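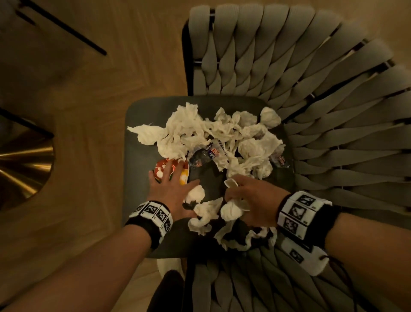 Tissues and candy wrappers on the gray chair, hands in the pile

Gukville Puzzle Board > Number Puzzles > Monthly grid: the 192 square

plumtart_9
Posted 09/01/2023

OK, I have to gush about this month's grid! It's the one where every row has to multiply to 192 and you can't repeat a number in a row or a column. I started it over breakfast and let my toast go cold. Has anyone finished it without guessing? I got the whole left side by pure logic and then hit a wall at the 4 in the bottom corner.

Ivar
Finished last night and loved it. No guessing needed. Break 192 down first: six 2s and a single 3. So each row has exactly one number that divides by 3, and once you mark where those can go the thing just opens up!

plumtart_9
Six 2s and one 3!! I was writing out long lists of factors like a goof. Going back in.

gridlock_mo
I'm going to disagree a bit. I think there are two solutions. If you swap the 2 and the 4 in the middle rows, the products still work. I love these puzzles but a grid with two answers bugs me.

Ivar
Swap them and check the columns, though. You end up with a repeated 4 in the second column.

gridlock_mo
Only if you count the given numbers as part of the column. The rules say "numbers you place."

Hita
Ooh, good catch on the wording. I read it the way Ivar did, and the March grid had the same line with the givens clearly counting. But I can see how you got there, and now I kind of want to solve it your way too, just to see where it goes.

gridlock_mo
Fair, I skipped March. Still think the wording should be fixed.

tenpencils
Late night solver checking in. I did it backward from the shaded corner and it was so satisfying, the last row fell into place in one go. Does anybody else use colored pencils? Green for the multiples of 3, orange for everything else.

Hita
Colored pencils forever! Also, if you liked this one, try the Blöndal chains. Same idea but you add along a path and have to land on 300. The small ones are gentle, the big ones ate my whole weekend (in a good way).

Ivar
The Blöndal chains are fun but I find them more trial and error than logic. Give me a multiplying grid any day.

Hita
No way, there's a parity trick! Look at which steps are odd before you add anything. I'll start a thread.

plumtart_9
GOT IT. The corner 4 forces the 3 up a row and then it all goes click click click. So good. Please do start that thread, Hita!

Recent topics
Blöndal chains: the odd step trick
Matchstick sums that drove you up the wall
March grid, hints only please
Best paper for puzzles you erase a lot
Number ladders for kids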